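**Flindham to Ballgate on the old path - a thread**

1/ Did the whole path from Flindham to Ballgate this morning. Several people asked what state it's in, so notes follow.

2/ I started at the Baird end of Flindham, by the bus shelter. The bus is the 139 if you're not driving. Parking is tight after 10.

3/ The first 600 metres are the worst. Tree roots have lifted the surface in two places and you'll want to slow down on a bike. Fine on foot.

4/ After the second gate it's much better. Apolinar Jaramillo told me this part was resurfaced in December and I'd believe it.

5/ Long straight through the trees. Smooth tarmac, no markings. The right-hand edge is broken up with gravel and small stones, so keep off it on thin tyres. Tall weeds on the verge next to it.
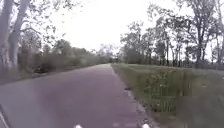

6/ Ballgate end: there's a bench and a bin, and the tap is still off. Bring water.

7/ I came back the same way. You can use the lane past the farm but it's uphill and there's no verge to step onto when a car comes.

8/ If you find a glove near the second gate it's mine - grey, left hand. Message me.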